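Desk against the wall or facing the room?
Posted in Home Office – Dec 24, 2022

Angus Ngata
I have a light wooden desk and a black mesh chair with a tall back and a headrest. The room has white walls and a grey electrical panel box on one of them. I want to leave the desk against the long wall, but the chair scuffs the paint when I turn it. I keep very little on the desk, so moving it is easy.
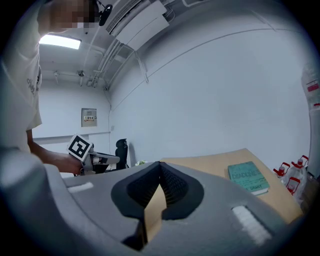

My other problem is the plant. It has white flowers and I have lost 3 like it since June. Would it do better at the end of the desk or on the floor?

2 replies

Aroha Tamihana
Leave the desk where it is and pull it out far enough that the chair can swing without touching the wall. Mine needed 19 inches from the armrest. Keep everything away from the panel box – you want to be able to open the door all the way. A potted plant with white flowers is fine at the end of a desk if the light is decent. Check the soil with a finger before you water it. 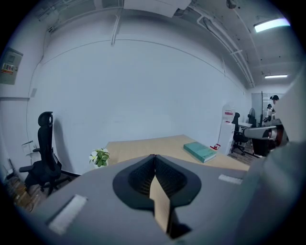
Angus Ngata
Original poster

Thanks, I will try that. The book can stay on the desk, and I will tape the thin cable along the wall so it stays put.

Treloar173
I'd get a chair mat. Felt pads on the armrests too.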